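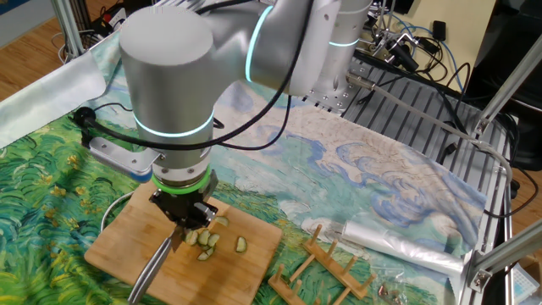 Figure 3. Cucumber slices on a bamboo board, over the printed cloth.

A cucumber is cut when you stop cutting it, according to Lamai Sriwong, and she would not be moved from this position in two rounds of interviews. We had asked her at what point a salad vegetable becomes "prepared". The coding manual at that stage ran to 14 pages and had a flow chart. Hers was the better definition, and it has been adopted in what follows.

4.2 The slice as a unit of kitchen work

Most of the literature on home food preparation treats slicing as one step between washing and serving. Our diary keepers did not. Of the 1,185 entries that mention a knife, 81 are complaints about thickness, nearly always somebody else's. Cucumber draws more of these than any other vegetable in the diaries, ahead of onion, which we had expected to win easily.

Part of the trouble is that cucumber has no agreed shape once cut. Figure 3 shows thin rounds and half-moons on the same board, a mixture that several diary keepers would have regarded as grounds for a conversation. The Girnis household (all household names are pseudonyms) serves rounds at lunch and half-moons at dinner and could give no account of why. In the Evangelista household half-moons are what you get when the cook has lost patience, and everyone at the table knows it. We recorded both shapes under a single code, "thin, flat", after two of the authors spent most of an afternoon in January trying to decide whether a half-moon is a cut round or a different thing altogether.

Peel is the second point of dispute. The slices in Figure 3 keep theirs, visible as a darker green edge. Diary keepers who peel tend to describe the skin as bitter; those who don't peel tend to describe peelers as fussy. Stripes, where the peel is taken off in alternate strips, came up only in the Illum household, where they were credited to a grandmother and defended with some heat.

4.3 Where the slices go

We had assumed, on the strength of our own kitchens, that cut vegetables travel straight from board to bowl. The diaries suggest they hang about. Slices are left lying on the board while the cook looks for a bowl, answers the door or eats one. The last of these is badly under-reported. In follow-up interviews, most cooks who had written "sliced cucumber, put in salad" agreed that some of it had not reached the salad, and one asked whether the form could be changed so that this no longer counted as waste. It has been.

The way slices lie on a board also matters more than we had allowed for. Overlapping slices tend to be picked up together and stray ones are left until last, and it is the strays that get eaten. Both arrangements can be seen in Figure 3, where some slices partly overlap and one lies on its own a little to the right. We make no prediction about its future.

4.4 Boards and cloths

Bamboo was the board material named most often in the Claltano interviews, usually with the remark that it had been a gift. Few people reported choosing a board. They did report choosing where to put it, and a fair number set it at an angle to the table edge, as in Figure 3. The usual explanation was elbow room, although one cook said that a square board made her feel she was at work.

The cloth beneath was harder to code. Our form offered "plain", "patterned" and "none", which looked sensible until people began telling us about their tablecloths. A print in the manner of Van Gogh, with swirling green grass and pale clouds, is certainly patterned, but to enter it beside a blue check seems a bit mean. Cooks with decorated cloths were divided on whether food should be cut on top of them at all. Those in favour pointed out that a busy green print hides a great deal. Those against had mostly cut beetroot.

We note one limit on this part of the study. The diaries were kept by people who had agreed to write about chopping vegetables, and such people may hold stronger views on cucumber than the general public. The comparison with market shoppers in Section 5 goes some way towards testing this, though the shoppers turned out to have views as well.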